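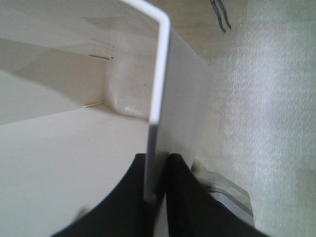
Penry 双指夹持工作站
适用于轻型塑料件、细杆和弯条的取放与把持
由 Promik 供货,Fondo 集团 Nornby 工厂装配部在用

产品概述

Penry 是一台不会聊天、不喝咖啡、也不抢靠窗工位的装配助手。它有一只装在机械臂末端的双指夹爪,手指黑色,弧形,手腕处带一只小相机。它会的事情不多:把细长的东西夹住,送到该去的位置,拿稳,等人把剩下的活干完。听起来像实习生的岗位说明,事实上我们当初写采购申请时,参考的就是实习生的岗位说明。

装配部买它,起因很朴素。浅色塑料箱体的组装线上有一道工序,要求一个人用左手扶住一根细条,右手去对位,同时眼睛看着箱体内侧的窄缝。每件都不难,难在下一件跟这一件一模一样。做这道工序的同事轮换得很勤,排班表上这一格的名字常年有涂改痕迹。

Penry 接手的是“扶住”的部分。对位的最后一下、插入时的手感判断、出了岔子之后骂一句再重来,仍由人完成。

主要参数

夹持方式:双指平行夹持,指尖弧形,内侧面可更换软垫
最大夹持重量:500 克(含手滑时的心理重量则另计)
建议工件:细条、细杆、薄板边缘、弯折件
不建议工件:湿的、油的、名字里带“临时”两个字的
视觉:腕部相机,近距离对焦,视野由夹爪位置决定
保养提示:每运行 2000 小时弹出一次,不可关闭,可推迟三次
示教方式:手动拖动示教,或在面板上逐点录入
急停:两处,一处在工作台右前角,一处在踏板旁

供货内容

夹持工作站一套,软垫四副,踏板一只,急停盒两只,面板一块,中文说明书一册,英文说明书一册。两册说明书第七章内容不一致,以英文版为准。中文版第七章讲的是另一个型号,我们已经去信,对方回信感谢我们的细心。

它能做什么

薄件和弯件是 Penry 的长项。白色细条带一个弯头,人的手指捏久了会不自觉加力,条身跟着变形;夹爪的夹持力设好以后就是那个数,它没有“不自觉”这个功能。细杆同理。立着夹一根长杆,人过一会儿就开始晃,夹爪会一直待在原地,直到你想起它来。

透明板是它的短板,这一点我们不打算写得好听。透明塑料在相机里时有时无,边缘一反光,画面就剩几道白。Promik 的资料里写着“支持透明材料”,经过几次往返邮件,我们理解这句话的意思是:支持你试一试。目前的做法是先在示教里把竖边的位置录死,再调低照明,最后派一个人看着。

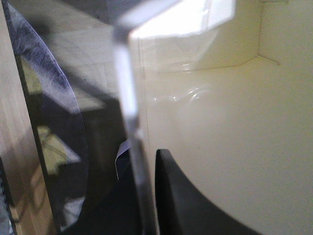

夹爪手指靠近透明板竖边,板面有反光。

透明件作业须知

一、开工前检查台面照明。上方光太强时,板的上沿会亮成一片,相机找不到边。
二、示教点至少取三个,不要都取在反光处。这一条是从经验里来的,经验的主人要求不具名。
三、夹爪停在板边而没有动作时,先看面板提示,再决定要不要伸手。大多数时候它在等确认键。
四、小纸片、标签底纸请收走。纸片的白角在相机里比透明板显眼得多,Penry 在审美上偏爱有明确边缘的东西。
五、人离开工位超过一杯水的时间,请按暂停。

引入之后,工位上变了什么

先说没变的。人还是那些人,下班时间也没变,食堂排队没有因为自动化而缩短。

变了的部分,可以从手说起。以前做这道工序的同事,一个班下来,左手拇指根部要贴膏药。Renu Nishad 在这条线上待得最久,她的说法是,现在膏药用得少了,改成眼睛累,原因是要盯着另一双手干活,“像陪小孩写作业”。我们把这句话转给了供应商,供应商回复说会在下一版软件里优化提示音。

然后是节奏。Penry 取放一件的时间固定,人的时间不固定,两边凑在一起,最初几周谁都别扭。有人嫌它慢,有人嫌它催。后来加了踏板,改成人踩一下它走一步,抱怨才少下来。踏板不在最初的方案里,是 Babita Agarwal 在四月的班后会上提的,她当时的原话是“让它等我,别让我等它”。方案评审用了整整一页纸论证此事可行,结论和她那句话差不多,只是加了图表。

节拍方面,启用前每班完成 100 件,启用后每班大约还是这个数。管理层第一次看到时沉默了一会儿。返工倒是少了,夹弯的细条少了,请假单上写“手腕”的也少了。至于这些值不值一台设备的钱,本页不讨论,本页的作者也没有被邀请讨论。

岗位也动了。原来的“扶持工”这个叫法取消,改叫“工位操作员”,多了示教、换软垫和写交接记录三项内容。工资等级随之调整,调整的文件比设备晚到。Tincuța Furtună 负责示教培训,她的课分两次,第一次教怎么让它动,第二次教怎么让它停。她坚持先上第二次。 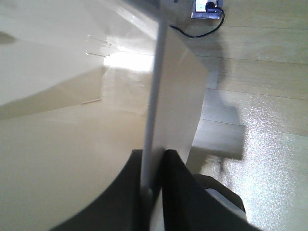 Fondo 集团 | Nornby 工厂 | 装配部 · 工位设备组

细杆作业设置

细杆建议竖直夹持,夹点靠下端,留足握持长度。杆身略有倾斜是允许的,面板会显示角度;超过设定值它就停下来,发出一声我们试过关掉但没有成功的提示音。

更换杆径时按以下顺序操作:
1. 按暂停,确认指示灯变黄。
2. 打开夹爪,取下工件。先取下工件再打开夹爪的,请跳到“常见问题”。
3. 在面板“工件”页选择新的杆径。
4. 空夹一次,看两指是否对齐。
5. 放入一根样件,用手轻推,不打滑即可。
6. 踩踏板继续。

阳光直射的时段,强光和影子都会进入腕部相机的画面。影子的硬边有时被认作工件边缘,建议把示教安排在避光的时候,或者拉上帘子。有同事提出让相机“学会认影子”,已列入愿望清单,排在咖啡机后面。

软垫与耗材

软垫属于耗材,从工位设备组的柜子里领,签字。连续做细条的工位,建议每班交接时看一眼垫面,起毛就换。垫子左右不通用,装反了也能夹,夹出来的东西会略微有自己的想法。

擦拭夹爪用干布。不要用清洗剂,不要用袖子。

常见问题

问题:夹爪合不拢。
处理:看指间有没有东西。通常有。

问题:工件夹歪了,面板没有报警。
处理:角度在容许范围以内。觉得歪得难受的,可以在面板上把容许值调小,然后接受它每隔几件就停一次。

问题:它停在半空,不动也不响。
处理:踩踏板。还是不动,看急停有没有被人用工具箱顶住。

问题:能不能让它一次做完整道工序?
处理:Promik 有这样的型号,价格页需要单独申请才能看到。装配部看过,看完继续用现在这台。

问题:它会不会取代我?
处理:这一问每次培训都有,我们请 Babita Ahuja 代表部门答过,记录如下:目前的计划里没有减员,计划有变会在班会上先讲,不会通过设备说明页来讲。我们把这段放在设备说明页上,是因为很多人只看这一页。

问题:夜班谁来处理故障?
处理:夜班联系 Panya Noiphan。请先试过踏板。

安全

夹爪运行时手不要伸进两指之间。500 克的工件不重,夹爪本身不轻。长袖请扎紧,挂绳请摘下,工牌可以放口袋里。两处急停开工前各按一次,确认有效,再复位。

借用与预约

其他部门试用请填写工位设备组的借用单,注明工件材料、长度和最薄处厚度。只写“塑料的”的借用单会被退回,去年退回的那些至今还在抽屉里,欢迎认领。

试用期间由本组派一人到场。借用方需要自己准备样件,每批不超过 100 件,坏件也请带走。

下一次示教培训:8月18日,装配部培训角,自带水杯。课上先讲怎么停。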